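## 5. Your first load of laundry

You have bolted down the Brakix cell, run the self-check, and read the safety chapter (or scrolled past it, like everyone else). Now you would like some folded clothes. Please set aside an evening.

The Plakadis folding routine can handle flat cotton items of one layer with fair success. Towels are its best subject. Pants are harder, and this section covers pants, as they are what most owners try first.

### 5.1 Laying out the garment

1. Empty the pockets. The arms can't feel a coin, but the grippers will find it.
2. Close the zipper and the button. The machine can't do either one, and it won't ask you to.
3. Lay one garment on the mat. One. The routine treats a pile as a single large garment with too many legs.
4. Close the door and press **Start**.

**Note:** The arms look at the cloth for up to 31 seconds before they move. This is normal. You may fold the rest of the basket by hand in the meantime. 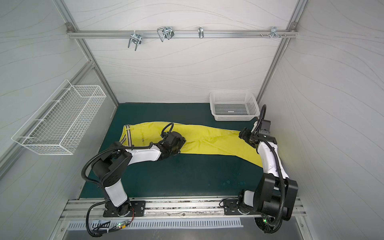
### 5.2 During the fold

5. Keep your hands out until both arms are back at rest. The urge to reach in and fix a cuff is strong — press **Pause** first.
6. If a gripper lets go of the cloth, wait. The routine makes 5 attempts at a grasp before it gives up and sounds the tone.
7. If you hear the tone, press **Pause**, shake out the garment, and go back to step 3.

**Caution:** Don't run the cell with drawstrings, loose straps, or anything with a hood. Our Fluncombe test shop logged 1,655 pants cycles on the current software, and the longest stoppage of the lot came from a single drawstring.

### 5.3 What counts as folded

The software reports **Done** when the garment fits inside the target rectangle. It has no opinion on creases. A pair of pants wadded into the right shape will pass, and you may see this more than once.

For a stricter check, open **Settings > Naseri Vision > Edge match** and raise the value. The default is low. At the highest setting the cell will refold the same pair until you stop it.

### 5.4 Care

- Wipe the mat with a damp cloth after each session and let it dry.
- Brush lint off the linear rail every 500 cycles.
- Check the cable loops for rubbing whenever you brush the rail.

Socks are not supported. Matching them is planned for the February release — folding them is not.

*Revised 2 Dec 2025*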